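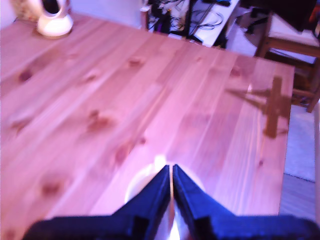
Why Does the Library Table Wobble? Noise, Seating and Study Habits in the Wultau Reading Room

Aisyah Tarigan and Khairul Saragih
Second-year project, Environmental Psychology

1. Background

The title is left over from our first proposal, which was about furniture. Our supervisor pointed out that a wobbling table can be fixed with a folded bus ticket and does not need twelve weeks of study. We kept the title because the form had already gone in.

What we ended up studying is where people choose to sit when they want to work, and whether the noise they complain about has anything to do with it. The Wultau reading room is officially silent. It is also next to the bicycle racks, above the print shop and underneath a dance society, so the word is used generously.

2. What we did

We measured sound levels at 19 seats over 3 weeks, in the morning, after lunch and in the early evening. We also handed out 200 questionnaires asking people to rate how noisy their seat was and say why they had picked it. Khairul handled the sound meter. Aisyah handled the questionnaires, and also the people who wanted to know if there was a prize. There was a packet of biscuits. It went quickly.

Altogether we logged 1,510 readings. A few were thrown out: one set was taken during a fire drill, and another while Khairul had a cough.

3. What we found

The loudest seats were by the stairs, as everyone had told us they would be. The quietest were along the back wall under the broken heater. These were also the least popular, and several people who tried them during our visits moved within the hour, coats still on.

More interesting was the gap between measured noise and reported noise. People near the window rated their seats as quiet even when the delivery lorries were reversing below. People in the middle rows rated theirs as noisy when the meter showed hardly anything. When asked what bothered them, they wrote things like "someone eating an apple", "pen clicking" and, on one form, "him", with an arrow. Our meter does not have a setting for this.

As for why people chose their seats, sockets won easily. Daylight came second and habit third. Quiet came fourth, in a room whose only stated purpose is quiet. One person wrote that they always sat in the same place and would consider leaving university if it were taken.

4. Problems

The meter was borrowed from the physics department and had to be back by six o'clock, so we know nothing about late evenings, when the room is said to be at its best or its worst depending on who you ask. People also behaved very well whenever Khairul walked past holding it. We tried hiding it in a pencil case, which gave us some excellent readings of the inside of a pencil case. Those were left out too.

The questionnaire asked "Is your seat comfortable and quiet?" as a single question. We noticed this after printing.

5. Suggestions

Put more sockets along the back wall and mend the heater. Move the returns trolley, which squeaks, or oil it. We would also like the sign saying SILENCE to be rehung somewhere other than on the door, where it bangs every time anyone comes in.

We did check the tables in the end. Four of them wobble. A list has been left at the front desk.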